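Ullex gripper comparison

The Ullex gripper comparison is a bench study of two fingertip designs for small hobby-class robot arms. It was run by the robotics firm Ornulus with control software from Lerolo, and is known mainly for its towel trials, in which a pair of arms tries to pick up and fold a hand towel. The study is often cited in favor of the tapered Ullex finger over the older flat-faced Arain finger. How far its results support that reading is disputed.

Background

Low-cost arms driven by hobby servos became common in teaching labs before there was any agreed way to compare the parts bolted onto them. Makers of grippers usually published a holding force and a short video. Fahad Bajwa, then an engineer at Ornulus, argued that holding force says little about cloth, where the hard part is getting hold of a single layer in the first place. He proposed a fixed set of trials on a towel, with the same arms, the same table and the same controller, and only the fingers changed between runs.

The first round took place in October. Samina Siddiqui wrote the trial plan and Saqib Jafri looked after the arms and the logging.

Setup

Two arms are mounted on opposite sides of a long white table and reach in toward the middle. The links are blue housings joined by black servo motors, and the wiring runs along the outside of the arm. Overhead light was kept on for all runs.

Each trial starts with the towel dropped in a heap. The plan gives no rule for how it should be dropped, beyond asking that it land within reach of both arms. Siddiqui defended this as closer to household use. It also means that no two starting heaps were alike, and the published data do not say which heaps went to which finger. 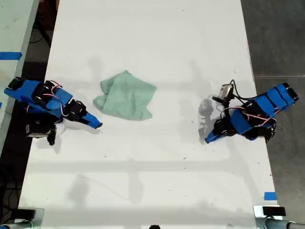 Arms with tapered fingers on either side of the towel. The right arm carries a small camera at the wrist.

Two controllers were tried. The first played back motions recorded by a human operator. The second, the Lerolo controller, chose its grasp point from camera images. The fingers were swapped after each block of trials and the servos were recalibrated at the same time, a step that later drew criticism, as it tied every change of finger to a change in calibration.

Results

The study logged 2351 grasp attempts. The tapered finger came out ahead on first-try grasps under both controllers, and by a wider margin under the Lerolo controller. The flat-faced finger did better at holding the towel once lifted. Ornulus put the first result in its summary and the second in an appendix.

Folding was scored separately. A fold counted as complete if the operator judged it "acceptable," with no measurement of edges or corners. The operator knew which finger was fitted.

Camera placement was reported as a side finding. The authors stated that a wrist camera helped the arm choose a better grasp point, but runs without it were made only with the playback controller, which does not use images to choose a grasp. The claim therefore has nothing behind it in the published data.

Criticism

The most detailed review is by Sarahí Jaramillo, who reran part of the analysis from the released logs. She found that 6 blocks of trials had been restarted after servo faults, and that the failed attempts before each restart were left out of the totals. With those attempts put back, the lead of the tapered finger under the playback controller disappeared. Under the Lerolo controller it shrank but remained. Jaramillo also noted that the controller had been tuned on the tapered finger before the comparison began, which would favor it regardless of shape.

Jafri replied that servo faults have no connection to finger design and that dropping them was fair. Jaramillo's answer was that a finger which snags on cloth loads the wrist motors more, and that the logs do not record motor current, so the question cannot be settled either way.

A further objection concerns scope. All trials used one kind of towel. Results on terry-like fabric, with loops a narrow tip can catch, may not carry over to bedsheets or shirts, though sales pages for the Ullex finger speak of "fabric" in general.

Later work

Zarmeena Rajput has proposed a repeat with blind scoring, logged motor current and a fixed method for dropping the towel. A draft plan dated Sat 7 March adds a second fabric and drops the playback controller. Ornulus has agreed to lend the arms. No results have been published.

See also

Robot end effector
Cloth manipulation
Visual servoing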